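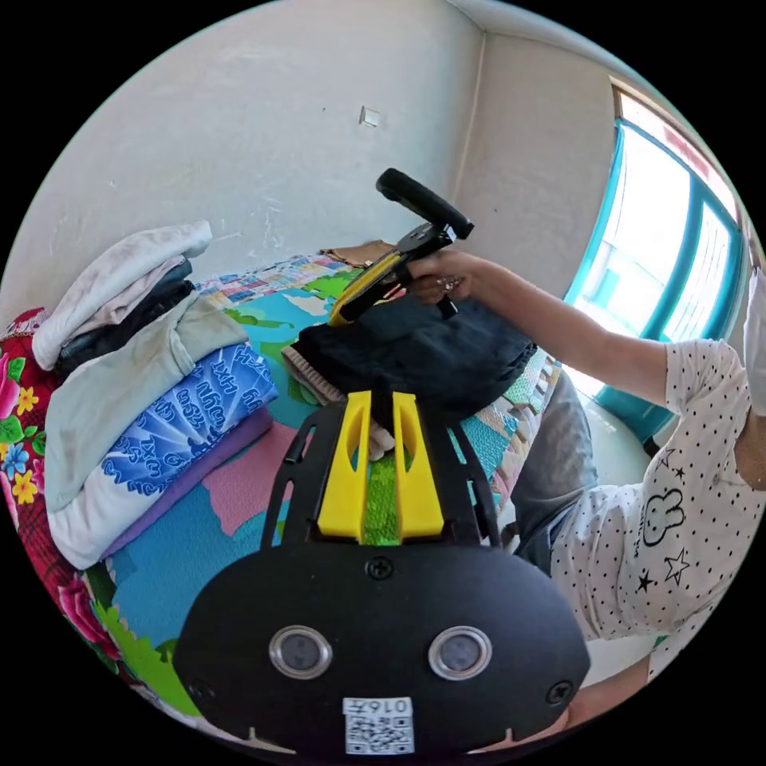 Fig. 1. Yellow gripper fingers, with a green patterned fabric behind them.

What Our Grandmothers Cooked: Food Writing and the Kudon Valley
Student project report, submitted 16 November 2020

When our group first sat down to choose a topic, we all wanted to write about food, and we all wanted to write about a different food, so it took us a good while (and quite a lot of tea) to settle on one. In the end we picked the cooking of the Kudon valley, and more exactly the way that cooking is presented to visitors in newspapers, travel magazines and embassy leaflets. Two of us have family there, which helped a great deal with the recipes and maybe a little less with staying neutral!

Our main question was a simple one. When a small region gets a page or two in a foreign magazine, which dishes make it onto the page, and which ones stay at home?

How we worked

We started in June by gathering every article we could find in the school library and in the two boxes of clippings that the Coşkun bakery very kindly let us borrow. We kept 19 articles in all. Some were long and lovely, and some were hardly more than a recipe with a paragraph of greeting on top. We then sent a questionnaire to families in the valley and got 191 replies, many of them with extra pages stapled on, because people who are asked about their mother's soup do not like to stop at the dotted line.

What we found

The magazines love meat and they love plum brandy. Nearly every article opens with grilled lamb, and most of them close with a toast. The dish that families named most often, though, was a sour bean soup with dried mint, and we found it in only one article, where it was called a side dish. Several of the people who answered us would be quite hurt by that, I think.

Bread was the other surprise. The flat barley loaf from Trutance, on the upper side of the valley, is baked for weddings and for the first day of school, and every family seems to fold it a bit differently. We had a long discussion about whether to include all the ways of folding and decided on the three most common - they are in the appendix, with the baking times.

We also held a small tasting in the Skilitz hall, where we served the soup, the loaf and a walnut paste that one of us had learned to make over the summer. The walnut paste went first. The soup needed more salt, and we have corrected the recipe.

What we would do differently

We would start the questionnaire earlier and make it shorter. We would also ask about drinks other than brandy, as so many replies mentioned rosehip syrup in the margins and we had no proper place to put it. The translations took much longer than we planned, and two of the older articles are still only half done.

Thank you to all the families who wrote to us. The full set of recipes can be read in the school library, in the green folder next to the atlases, and copies can be made at the front desk.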